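Frade update cuts the waiting out of bin picking

Wavholm has pushed out version 2 of Frade, its grasp planning software for robot arms, and the big change is that the arm no longer stops to think between picks.

Older builds took a picture, planned a grasp, moved, then sat there till the next plan came back. Frade 2 plans the next pick while the arm is still carrying the last item. Average planning time is now 300 milliseconds, down from 563 in the spring build, according to the company.

"The arm was never the slow part," said Evie Bramwell, who leads the planning team. "It was our code. We were rebuilding the whole collision map every cycle, walls and all, and the walls don't move."

So the walls are now stored once at setup. Only the contents of the bin get rechecked. Same goes for the cable model – the planner keeps a rough shape for the cables on the arm and throws out any wrist angle that would pull them tight. That one came out of user complaints, mostly.

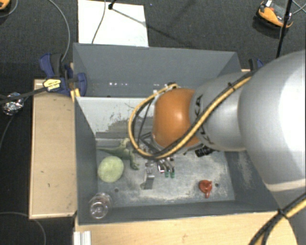
Test set was 2890 picks on mixed small items, toys and cups and such, nothing sorted beforehand. Bramwell says clear plastic is still the worst case. Depth readings come back full of holes and the planner either skips the item or aims too low. A fix is planned but she wouldnt give a date.

Not everyone is sold. Bautista Bravo, an integrator at Gresance who had the beta for most of June, likes the speed but says the logs are a mess now that two plans can be open at once.

"You get a failed grasp and you have to work out which plan it belonged to," he said. "Took me a whole afternoon the first time."

Wavholm says plan IDs will be added to the log lines in a July patch. The replay viewer will get them to, but later.

Existing users can update from the command line. Config files from version 1 still load, except for custom gripper profiles – those need to be exported again with the new tool. Support for Bellov controllers is still marked experimental.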